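8/26/22. Thread on whether machines can do household or shop-floor chores yet. Short version: a few of them, slowly, if you lay the room out first.

1/ I spent most of April on sorting and tidying work, so that is the bias here. Small rigid objects, one arm, flat surface. If you want opinions on folding sheets, ask Ívar Stougaard, who has more patience than I do.

2/ Start with the shop floor, where the answer is mostly yes. Same part, same tray, same place, all shift. The line at Mikkelsen does this and has done for years. It can't cope when someone turns the tray round.

3/ Kitting is harder. Mixed parts, no fixed order, any rotation. Our Nodine cell got through a 200-pick run with 15 misses. Most of the misses were parts lying close together, where the arm went for one and disturbed its neighbour.

4/ Fifteen sounds good until you price it. Each miss needs a person to walk over, look, put it right and restart. That person is then not doing the job you bought the arm to free them for.

5/ Pushing is underrated. Everyone asks about grasping. A plain rod with no fingers can slide things into place, and a lot of tidying is sliding: crumbs to the edge, cups to the back of the shelf, parts to the correct side of a bench.

6/ Pushing has its own trouble. A cylinder standing on its end goes more or less where you send it. A star catches the tip between two points and turns. A cube pushed off-centre spins away from you. Friction varies across the same piece of wood.

7/ Then instructions. "Put the star next to the cylinder" is fine with one of each. With two stars and two cylinders in different colours it is a question, and the machine has to ask or guess. Ours guesses. A six-year-old would ask.

8/ Household chores, then. Hoovering: yes, with the chairs up. Clearing a table: almost 40 minutes on the Ridemar trial for one family breakfast, with plastic plates. Loading a dishwasher: in demos. Laundry: no.

9/ Amier keep telling me the gap is compute. I think it's recovery. A person who nudges a spoon the wrong way corrects without noticing. Our arm repeats the same nudge until the spoon is on the floor.

10/ So what I'd ask any seller: let me move the objects myself before each run. Let me pick the order. Show me the misses, with times. If they won't, you are looking at the Mikkelsen tray again.

11/ Next job for us is grouping by colour, then by shape, same blocks both times. Will post the miss counts for each, pushes only.
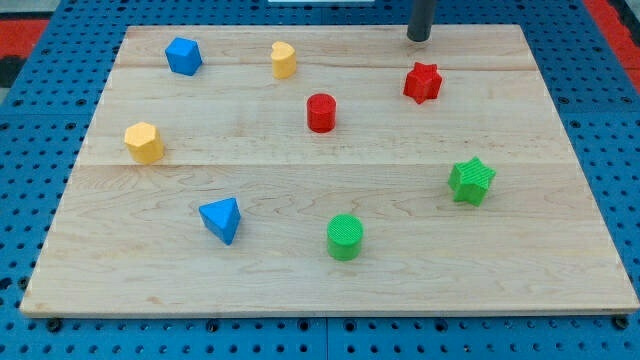

Eight blocks, four colours, one rod. Wooden board on the blue pegboard table.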